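Small Publisher Ad Sales > Direct vs. exchange

Dropping our direct sponsor for a wrapper setup? Site is small

ekow_e
Joined in May

I run a how-to site on folding, mending and storing clothes. Most of the income comes from one direct sponsor, Motness, who pay a flat monthly fee for the top banner and the in-article slot. The rest of the page goes to the exchange through Flenance.

Motness want to renew for 11 months at the same fee. Flenance say I should turn it down, put both slots in the auction and let the bids decide. Their rep sent a projection that comes out a good bit above the flat fee. I have to answer by Sunday.

The in-article slot sits right under the first photo on most pages, so it gets seen. The page I've been testing with is the one on trousers.
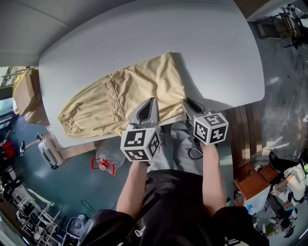

Checked trousers with a cuffed leg, folded lengthwise on the table.

Has anyone with a site this size made the switch? Was it worth it?

---

keeganw

What is the projection based on? If they took your best month and multiplied, ignore it. Ad spend drops hard after the holidays and a flat fee doesn't.

Also ask if it's gross or net. Flenance sent me a projection last year that left out their own cut. It was in the notes on the second page.

---

ekow_e

Gross, I just checked. It doesn't say which months they used. I'll ask.

---

inho_chae

I'm going to go the other way from Keegan. I had a flat deal for 3 years with a local store group and never raised the price because I was scared of losing them. Traffic had more than doubled by the end. When I finally opened the slots to bids I made the old monthly fee in a bit over two weeks.

Flat deals are comfortable. They are also usually priced on what your site was when you signed. If your traffic is up since the first Motness contract, you're giving the difference away.

---

keeganw

That's a reason to raise the rate. It isn't a reason to drop the sponsor.

---

inho_chae

If they'll pay it. Mine wouldn't.

---

imani_m
Moderator

Moving this from General since it's really a direct sales question.

Ekow, a few things I'd want to know before picking either one. What is your fill rate on the exchange slots you already have? What floor are you running? And does the Motness contract say exclusive, or only that they get those two positions?

If it's only positions, you could sell them the top banner alone and put the in-article slot in the auction. Then you'd have real numbers from your own pages and you could stop guessing.

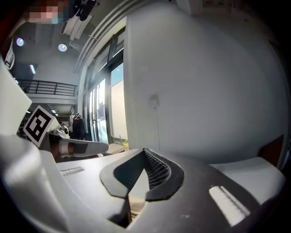

On the floor price, don't let the rep set it for you. A lot of small sites get started with no floor at all because it makes the fill rate look great in the first report. Then you find you've been selling your best slot for pennies. Start higher than feels right and bring it down a step at a time, a week per step.

---

ekow_e

Contract says "premium positions" and lists the two. Nothing about exclusive. Traffic is up, yes, though most of the growth is from search and those people read one page and leave.

Floor is whatever Flenance set. I've never looked. I will tonight.

---

etornam_f

Buy side here, or I was until last year. Some 200 small sites were on our lists at one point and I can tell you how they looked from the other end. We bought them by category and price. Hardly any of us opened the pages. If a site had a slow load or too many slots it came off the list without anybody writing to the owner.

A direct sponsor in a matching category knows your site and will usually give you a call before they leave. That is worth something when your whole budget depends on it.

In-ho's point about old pricing is fair. But his sponsor was local stores, and local budgets rarely grow. Motness sell storage stuff, on a site about clothes storage. They should be able to pay more than a random bidder would for those readers.

---

inho_chae

Should be able to, sure. They offered the same fee as last time, so they don't seem in a hurry.

---

etornam_f

Everybody offers the same fee first. I did it every renewal.

---

keeganw

One more thing on the wrapper. Check your page speed before and after. I tried Kwofie's for a while with 9 bidders switched on and my article pages got noticeably slower on phones. I cut it to four and lost almost no revenue. The last five were barely bidding.
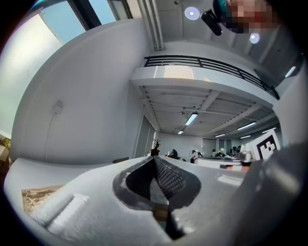 I moved to Curkumgate after that, and their reports split out each bidder so you can see who's doing nothing. It costs a little more. I still have one direct sponsor on the top banner and I'd be the last to give that up – it covers the hosting and the photographer even in a bad month.

---

imani_m
Moderator

Second the advice on bidders. People add them and never take any away.

Payment terms are another point. Direct sponsors on monthly billing tend to pay in the month. Exchange money can be 60 days or more behind, so if you switch completely you'll have a gap. Make sure you can carry it.

---

ekow_e

Okay, update. The floor was set to zero. Fill rate looks wonderful and now I know why. I've raised it on the two slots at the bottom of the page to see what happens.

Rep answered and said the projection used October through December. So Keegan was right there.

I wrote to Motness and offered the top banner alone at a bit under the current fee for both, with the in-article slot at extra cost if they want to keep it. Their marketing person said she'd take it to her manager.

---

inho_chae

Good move asking for more. I'd still keep the term short. Eleven months is a long time if the auction numbers come in well on the other slot.

---

ekow_e

I asked for six with an option to extend. Waiting to hear.

---

etornam_f

They'll probably come back asking for a discount on the pair. Decide your lowest number before they call.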